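Sloped-wall bin

A sloped-wall bin is an open-topped tray whose four sides lean outward from a flat floor. It is used on benches and tabletops to keep small loose articles together while leaving them easy to reach from above. Sheet metal is a common material; molded plastic versions are also made.

Gray bins with mixed small articles, including an upturned translucent cup and a yellow toy corn cob.
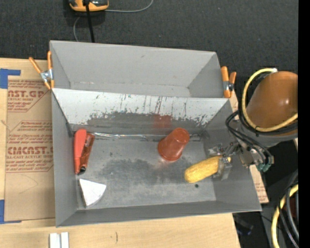
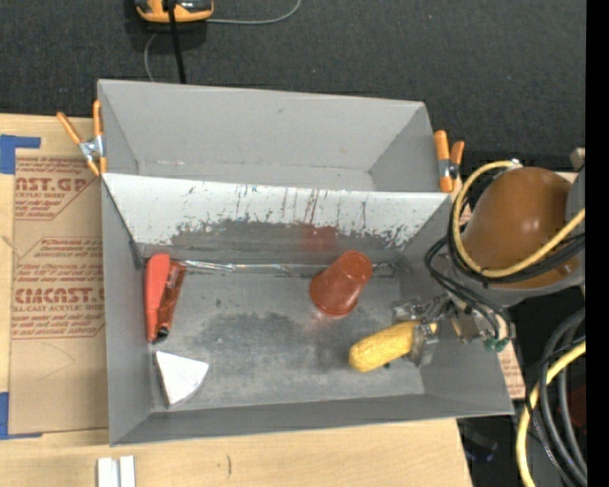 Liao, writing in a reader's note to this entry dated 2018-05-29, objects that the slope is usually given too much credit. In Liao's view a round article will roll back to the floor from almost any wall that leans outward, but a flat one tends to stay where it lands, and the finish of the metal matters more than the angle. The note asks that wall height be listed alongside slope in any table of sizes.

Form

The floor is flat and the walls meet it along a folded or taped seam. A seam left open collects grit and catches thin items such as cards. Wall slope is measured from the horizontal. The Hestport pattern has a wall height of 80 mm and a sheet thickness of 3 mm, which makes it heavy for its size - most users leave it in one place. The lighter Flumar pattern has the same floor but a lower wall.

Contents

Bins of this type hold unsorted goods of unlike shape: cups, blocks, toys, small tools. Tall articles are often stored upside down if the rim is wider than the base. Long articles lie diagonally when the floor is too short for them. Overfilling defeats the slope, as the upper layer then rests on the walls and slides over the rim when the bin is moved.

Surface wear

Bare gray metal shows scuffs early, mostly at the middle of the floor. Paint splashes are hard to remove without dulling the sheet and are commonly left. A layer of cardboard under the bin protects a wooden tabletop from the lower edges and reduces noise. The cardboard should be replaced once it is creased through.

Sizes

The Vumia list of February gives a floor width of 225 mm for the smallest bin and a corner radius of 15 mm. Larger bins are made to order.

See also: drawer tray; parts box; tote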